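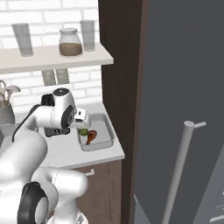

Feven Tsegaye

Figure 3. Wall shelf with two drinking glasses and a storage jar. Computer rendering.

4. Door-to-door inquiries after residential break-ins

4.1 What the files contain

The records used in this section come from the burglary unit in Jorance and cover 372 residential break-ins reported over the study period. All of them were entered in Bitwood, the case management system the department adopted shortly before the period begins. Each file has an opening report, a log of officer activity, and a free-text field for neighbor contacts. The last of these is the main source here.

The neighbor contact field was never designed for research. Officers use it as a notebook. One entry may give the name, address and full account of everyone on a block, and the next may say only "canvass done, neg." We coded both as a completed canvass for the basic counts, and coded them separately for the analysis of detail in 4.3. Where an entry could be read two ways, Dagim Assefa and I coded it independently and then settled the difference by going back to the activity log. A file with no entry at all was treated as a break-in without a canvass, unless the log showed that an officer had been on the street for that purpose.

This last rule matters more than it may seem to. Patrol officers in the Tekleab district often spoke to neighbors while waiting for the evidence technician, and logged the time as "standing by." Some of these conversations reached the file through a later report by the detective. Others probably did not. The figures for Tekleab should therefore be read as a floor.

4.2 Timing

Department policy asks for a canvass on the day of the report. It does not say at what time of day. In practice most canvasses took place within the same shift as the first response, and for a daytime break-in discovered at lunch this means that officers knocked on doors in the early afternoon, when many residents were out. The entries show the result plainly: "no answer" is the most common outcome on streets made up mostly of single-family homes, and on those streets it is most common before 4 p.m.

Second visits were rare. Only 39 files record an officer returning to the same block on a later day to try the doors that had gone unanswered. We expected these to be the more serious cases, with high losses or an occupant at home during the entry. That was partly true. But the stronger pattern was by officer. A small group of detectives made nearly all the second visits, and they made them in minor cases as well as serious ones. When asked about it, they tended to describe the practice as something they had learned from a training partner. None of them mentioned the policy.

The second visits did produce new accounts. In several of the files a resident who had been at work during the first canvass had come home to find an unfamiliar car in the driveway opposite, or had heard glass break and taken it for a delivery. These are ordinary observations, and people do not call the police to offer them. They give them when somebody comes to the door and asks. We make no claim that the second visits solved the cases. The number is too small to support one, and the detectives who made them may differ from their colleagues in other ways that affect results.

4.3 Detail in the written accounts

To compare the written accounts we scored each one on whether it gave a time, a place, a description of a person, a description of a vehicle, and the position of the witness. An account with all 5 elements was rare. Time was the element most often recorded and the position of the witness the one most often left out. This is a serious gap for anyone who picks up the case later. A statement that a man in a dark jacket walked past the side gate is hard to weigh without knowing whether the witness saw him from across the road or from an upstairs window at the back.

Accounts taken on paper and typed in afterward were shorter than those entered on the spot. Tatiana Šindelář, who read the full set of paper notes still held at the Tekleab station, found that detail was usually lost in the typing. The notebooks had the position of the witness, often as a sketch, and the system had no place to put a sketch. Officers summarized the words and left the drawing out. An attachment function was added to Bitwood in April, after the files studied here were closed.

There was also some loss in the other direction. In a number of files the typed account is more definite than the notebook. "Maybe a van, light colored" in the notes becomes "white van" in the system. We do not think this was deliberate. The vehicle field is a drop-down list, and "maybe" is not on it.

4.4 Interviews with officers

We interviewed 16 officers, drawn from patrol and from the burglary unit. Tianyou Zhong conducted the patrol interviews and I conducted the rest. Officers were asked to talk through a recent break-in from the first call to the point where they last worked on it, and were then asked what they had hoped to get from the neighbors.

Patrol officers spoke about the canvass mainly as a duty to the victim. It showed that the report was being taken seriously. Several said that they did not expect to learn anything and had stopped writing down negative results in full. Detectives put more weight on it, though they too had low expectations. What they wanted was a record of which doors had been tried, so that they could decide whether to go back. They seldom had one. A detective in the unit described opening a file to find the word "canvass" with a check mark beside it and nothing else, and having to start from the beginning of the street.

Both groups raised the matter of doorbell cameras. Patrol officers saw them as a replacement for the conversation: if there was a camera they asked for the footage, left a card and moved on. Detectives were more cautious – footage was often requested by card and never sent, and by the time they called, it had been overwritten. In the files, a request for footage with no further entry is common. We could not establish how many of these requests were answered informally.

4.5 Limits of the data

The records come from one department, and the coding depends on what officers chose to write. Break-ins that were never reported are missing, and so are those reported only to an insurer. Apartment buildings are poorly represented, and canvassing there raises questions of access that we do not address. Robel Chala's earlier work on the same unit used an older records system and a different definition of a completed canvass, so our figures cannot be set directly beside his.

We also have no measure of how residents experienced the visits. A short survey was planned and dropped when the response to the pilot proved too low to be useful. The comments that did come back mostly concerned the lack of any news after the first visit, a subject taken up in Section 5.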